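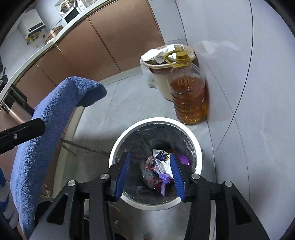

Is a kitchen demo worth half a day of our time? Only if they let you pick the object, and at Drelville they mostly didn't.

October 11, 2026. Notes from the Jornby open day, Drelville site.

Went for the household stuff. Got there early, sat through the talk. Headline slide: 96 percent success on "everyday pickup and disposal." Asked what counted as a trial. 100 attempts, 28 objects, all objects seen in training. Asked about unseen objects and was told those numbers are coming in April. Fine, I'll look in April.

The Drindora arm ran the tidy-up task 4 times while I stood there. Three clean, one where it let go of a wrapper on the rim of the bin and carried on as if it had gone in. The presenter called that a partial. I'd call it a miss, and I'd like to know how many partials are in the 96.

Thin plastic is still the problem. Knotted bags it can manage, there's something to pinch. A flat liner or a tissue pressed against a wall of the bin, I wouldn't bet on. They said soft finger pads fix this. Maybe. Our own pads were good for a month and then went slick, and when I asked about wear I got a shrug.

Cycle time was over a minute per item, with the video on the big screen sped up and the label in tiny type. Annoying.

Better than expected: the Shemweta hand tool for recording demonstrations. Tried it myself, light enough, fingers open wide. Wrist gets sore when you point straight down for long.

To do: ask Jornby for the raw trial log. Check our pads before the next run. Don't quote the 96 in the proposal until we see the log.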